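Clata tabletop layout: frequently asked questions
Vodurham Workroom Notes

What is the Clata layout?
A flat white work surface with a light pencil grid, an open cardboard box at one side, and small coloured cubes placed on the grid and moved into the box. It is used for counting and put-away exercises. The layout can be set up on any level table with a clear area at least 500 mm deep.

Do I need a special box?
No. Any brown corrugated carton will do, printed or plain. Used cartons are fine provided the base is sound and the corners have not gone soft. Remove loose labels and staples first.

What should be done with the flaps?
Fold at least one end flap outward and down so that it rests on the table. The long flaps may stand upright; they stop cubes going over the far side. Do not cut the flaps off, as the box loses stiffness along the top edge and will bow in use.
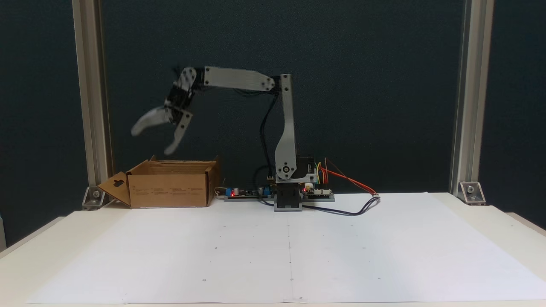
Open carton on the left of the table, end flap folded out.

My box has a handle hole in the flap. Does this matter?
Not if the flap is folded out. If the hole is in a side wall, tape over it from the inside.

Should the box be fixed down?
Normally not. An empty box can creep on a smooth surface, so check its position between rounds. The Zanside version of the layout used double-sided tape under the base, which held well but marked the surface when it was lifted in warm weather. We no longer recommend it.

Can the surface be made from more than one panel?
Yes. We use 2 panels butted edge to edge, with a short piece of clear tape across the top of the join. Press the tape flat with a fingernail. A raised seam will tip a cube, so pack the lower panel with card until both faces are level.

How dark should the grid be?
As faint as you can work with. Use small pencil dots in rows and columns, set out from a steel rule. Ruled lines are not needed. Ink and felt pen should be avoided – both show through when the panel is repainted. Our present grid has nearly 80 dots and takes an afternoon to mark by hand.

Which cubes can be used?
Solid ones with a square face and no loose parts. Bright colours are easiest to find against white. Green and red are both satisfactory; cream and pale yellow are not.

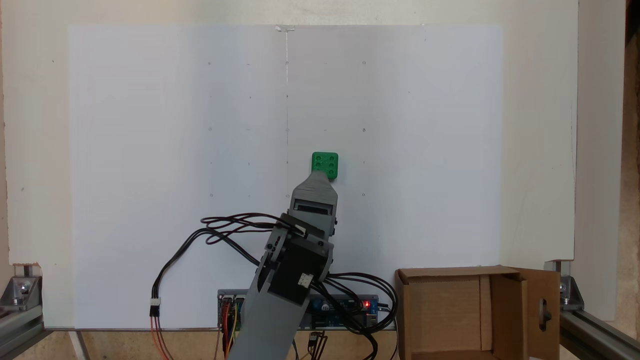 Cubes with dimpled faces hold dust in the recesses. Clean them with a dry brush, then a damp cloth, and let them dry before they go back in the box.

How is the surface cleaned without losing the grid?
Dry microfibre cloth only. Spray cleaner will lift the dots within a few weeks. Stubborn marks can be taken off with a soft eraser, and any dots lost replaced from the rule.

Is the Palma sheet still available?
The printed Palma sheet was withdrawn in April. Existing copies can still be used if they lie flat. Curled sheets should be weighted overnight before use.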